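The Flunduldale Piano

The road

Li-hua Choi left Jinley before it was light, with the tool roll on the passenger seat and the box of spare wire wedged behind it so it would not slide. The radio lost its station at the turn-off and she switched it off. After that there was the noise of the tyres on the patched bitumen, and a loose fitting in the back that she kept meaning to find.

She had been tuning pianos for 18 years. She did the primary schools in Jinley, the two churches, the pub that had a singer at Christmas, and whoever rang. In the last few years fewer people rang. They gave their pianos away when they moved, or tried to, and then asked her if she knew anyone who wanted one. She did not.

The woman who had rung from Flunduldale was called Mrs Leblanc. She had a slow voice and had asked first what it would cost, and then what the petrol would cost on top of that, and had written both down. Li-hua had heard the pencil.

"When was it last done?" Li-hua had asked.

"I'd have to think," Mrs Leblanc said, and then had not said anything more about it.

Past the silos the paddocks were grey and flat. A man on a quad bike lifted one finger from the handlebar and she lifted one back. The sun came up behind her and filled the mirror, and she pushed it down with the heel of her hand.

The hall

It was a weatherboard hall with a ramp on one side and a tank on the other. The door was open. Mrs Leblanc was inside on a plastic chair with her handbag on her knees, wearing her coat.

"You found us," she said.

"There was a sign."

"They put a new one up."

The piano stood against the wall under the honour board. It was an upright, dark, with a sun-bleached patch along one end where the curtain did not reach. Li-hua put her roll down and lifted the fallboard. The name was in gold letters and most of the gold was still there. Skatau.

She had never seen one. She said so.

"My father-in-law bought it," said Mrs Leblanc. "It came by train and then on a wheat truck. There was a story that they played it on the truck, but I think that was just a story."

Li-hua played an octave, then another. She played a chord in the middle and held it until it stopped. It was flat nearly everywhere, and in the top end it was flat by different amounts, so that the notes sounded as though they came from several instruments. In the bass there were two notes that gave only a knock.

She took off the top door and leaned it against the wall. She took off the bottom one. There was dust, a hairclip, a raffle ticket with the number 567 on it, and a mouse nest that had been empty for a long time. She put the hairclip and the ticket on the sill and lifted the nest out in a sheet of newspaper.

"Is it bad?" Mrs Leblanc asked.

"I don't know yet."

She put the lever on a tuning pin in the tenor and leaned on it gently. Sometimes you could feel straight away that a pin would not hold, that it turned like a spoon in porridge, and then there was not much to do but be polite. This one was tight. She tried one in the treble and one at the very bottom. They were tight too.

"It's been somewhere dry," she said.

"It's all dry here," said Mrs Leblanc.

The work

It took most of the day. A piano that far down has to be brought up more than once, because as you pull up one part the rest moves under you. Li-hua went through it fast the first time, not listening too closely, just hauling. A string went in the treble with a crack like a cap gun and Mrs Leblanc put her hand on her chest.

"That's all right," Li-hua said. "I've got wire."

She cut a new length and made the coil on the pin and tapped it in. Mrs Leblanc moved her chair closer to watch. She had taken the coat off by then.

"Did somebody teach you that?"

"A man in Jinley. He had a shop. I went in to ask about lessons and he asked if I could lift things."

"And could you?"

"Not really," said Li-hua.

The two dead notes in the bass were not hard. One had a hammer shank that had come unglued and was hanging to the side. The other had a pencil across it. It was a short red pencil with teeth marks in the end. She held it up and Mrs Leblanc took it from her and looked at it for some time.

"That would be Peter," she said. "He bit everything."

Li-hua waited, with the glue pot in her hand, in case there was more.

"He's in Perth," Mrs Leblanc said. "He's fifty-one. He's got a boat." She opened her handbag and put the pencil in the zip part and shut it again.

Around noon a truck stopped outside and a young man came in with a length of downpipe, saw that the tuning was going on, and walked the whole length of the hall on his toes. He went out the back way. They could hear him swearing at the tank for a while, and then a drill, and then Mrs Leblanc got up and went to the back door and told him he would have to wait.

"How long?" he said.

"Until she's finished."

"I've only got the ladder till three."

"Then you'd better go and ask for it till four," said Mrs Leblanc.

In the second pass Li-hua slowed down. She set the middle of the piano from the fork, working out through the fourths and fifths, and then the octaves from there. It was the part she liked. When two strings are close they make a kind of wobble against each other, and as you bring one up the wobble gets slower, and then it lies down. She had tried to explain this to her sister once, on the phone, and her sister had said it sounded like a headache.

The light moved along the floor. The piano was better than she had expected. It had a short, plain sound in the middle, and a bass that was bigger than the case it came out of. Whoever had built it had put the money inside and not on the outside. She caught herself playing more than she needed to between notes.

"It was for dances," Mrs Leblanc said. "You'd get people from three districts. I met Ron at that end, by the door, and he'd come with somebody else."

"What happened to her?"

"She married the bank." Mrs Leblanc thought. "The man from the bank."

Li-hua laughed and lost her place and had to go back.

"What's it for now?" she asked, when she had found the note again.

"There's to be a thing on for me," said Mrs Leblanc. "I'm going into the units at Jinley in July. They've said there'll be sandwiches. I said I didn't want speeches, and if there was going to be noise I'd like it to be the piano." She smoothed the top of the handbag. "I'm paying for it. They don't know you're here, except for him with the pipe."

"Who's going to play it?"

"Well," Mrs Leblanc said. "I hadn't got to that."

Something to eat

At two they stopped. Mrs Leblanc had brought a thermos and corned beef sandwiches wrapped in a tea towel, and she was annoyed that Li-hua had a lunch of her own in the car and had not said so. They put everything on the table by the kitchen hatch. The young man was let in. He ate standing up and told them about the downpipe, which was the wrong gauge, and about the hardware place in Jinley, which had sold it to him as the right one.

"You could take it back," said Li-hua.

"I could," he said. "It's the drive."

He asked if the piano was worth anything. Li-hua told him the truth, that she could not think of anyone who would pay to have it moved. He nodded as if that was the case with most things. Then he went over and pressed one key, low down, with one finger, and listened to it until it was gone.

"That's loud," he said, and he went back out to his ladder.

Mrs Leblanc poured what was left of the tea into Li-hua's cup without asking. She went through her bag for something sweet to finish on, and found it, and they each had one, and then a second.
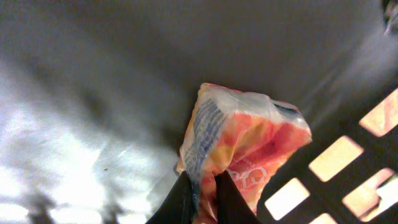
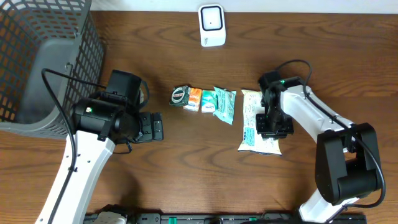

The drive back

She finished a bit after four. She put the doors back on and wiped the keys with a damp cloth, and Mrs Leblanc counted the money out onto the lid in notes, and then the petrol separately in coins.

"Play something," Mrs Leblanc said. "So I know I've got my money's worth."

Li-hua did not know much by heart. She had three pieces that she used for testing, all of them the sort of thing that goes from one end to the other. She played the slow one. Halfway through, the drilling stopped outside. Mrs Leblanc stood by the door, at the end where she had met Ron, with her coat on again and the bag over her arm.

When it was over she said, "You missed one."

"I know."

"I wouldn't have said, only I was listening."

Li-hua rolled up her tools. She wrote the date inside the lid in pencil, April 2019, as she did with all of them, and under it her initials. There were other pencil marks there, so faint that she had to tilt her head to see them. None of them had a year.

"It'll drop a little," she said. "It's been pulled a long way. It should be done again before your thing."

"And what would that cost?"

"Just the petrol."

Mrs Leblanc looked at her. Then she took out a small notebook and wrote it down, and the word July next to it, and underlined that.

"You could stay on for the sandwiches," she said. "If you were here anyway."

"I only know three pieces."

"That's plenty. They'll be talking."

The young man had the ladder on the truck and was tying it down. He said the pipe leaked but it leaked less. Li-hua put her things on the passenger seat and wedged the wire in behind, and went back up the ramp for the raffle ticket, which she had left on the sill, but Mrs Leblanc already had it. She was holding it out at arm's length to read the number.

"I never won a thing in this hall," she said, and she switched off the lights and pulled the door shut, and had to pull it again before it caught.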